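Home Posts Robots About Contact
Search this blog Go

Can into tray, two arms -- results

Quick one, writing between runs. 666 demos in the training set now. Old policy (left arm only, fixed tray position) got 80 on the test set. New one sees the tray turned at random angles in training, and gets 90. Same network, same learning rate. Only the tray angles changed.

Corner-on used to be the worst case by miles. Not any more. Clear plastic on a beige table is stil horrible for the cameras though.
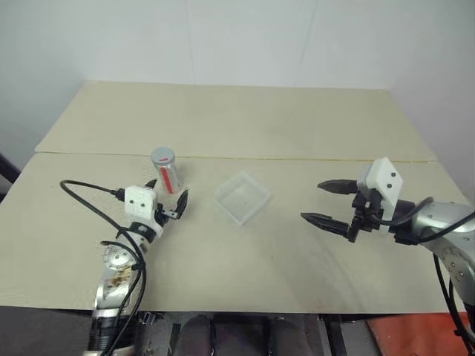 Roksolana Kravets
Robot learning engineer, Corodix

Left gripper open round the can, tray corner-on. Next -- handovers to the right arm, then 22 new objects in June. Lev wants the code tidied frist. Fair.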